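Chapter 4
Can It Do the Dishes Yet?

I get asked this at parties more than anything else, usually by someone holding a dirty plate. People have seen the clips of robots folding shirts, and they want to know when they can order one. My short reply is "not this year." The long one takes up the rest of this chapter, so get comfortable!

Let's start with the kitchen counter, because that's where I started. My first job was at a little company called Sterkix, where Khalil Sayegh and I spent most of October trying to get two arms to put one bottle into one basket. In simulation, mind you. No gravity we hadn't typed in ourselves.

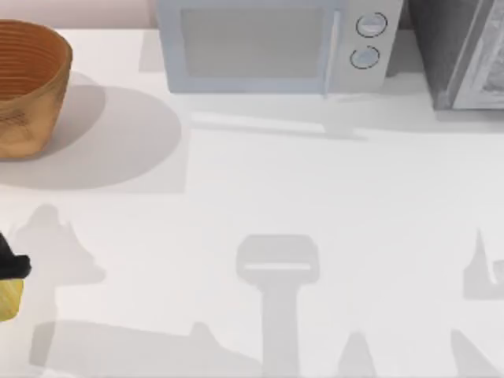

We ran the task 100 times over a weekend, and on Monday morning I came in and found 10 clean successes. I was thrilled (Khalil was less thrilled). Most of the failures were dull ones: a grasp a bit too high, a wrist that turned the wrong way and then had nowhere left to go. You and I fix that sort of thing without noticing we've done it.

A bottle is a sneaky object, too. It's smooth, it tips, and the best place to grab it depends on where you want it to end up.

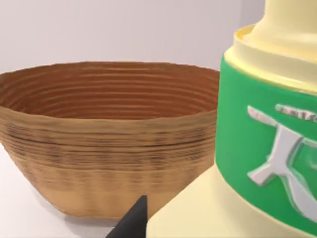
Why not just program every movement by hand?

You can, and factories have done it for decades, but it only works when the part shows up in the same spot every time. Kitchens don't offer that. Somebody shoves the basket back a few inches and your lovely program closes its fingers on air.

So we let the machine learn from demonstrations instead, which brings its own headaches. Doors and knobs are the ones I lose sleep over. Picking something up is mostly about where your fingers go, while turning a knob is about how hard you push, and for how long, and when to quit.

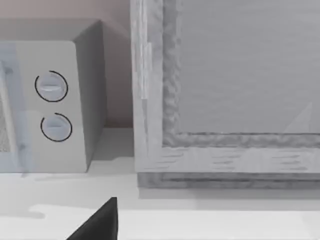 Bleddyn Penry, who taught me nearly everything I know about contact forces, used to make new students turn on an oven wearing thick ski gloves. Try it at home with the oven unplugged. You'll come away with a lot more sympathy for grippers, and you'll be ready for the first exercise in Section 4.2. 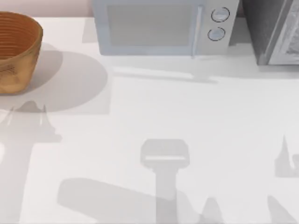
4.1 What Counts as a Chore?

Before we go any further, we need to agree on what "done" means. Take wiping a counter. Is it done when the cloth has passed over every inch, or when the crumbs are gone? I'll be using the second meaning from now on, and it's a good deal harder to measure.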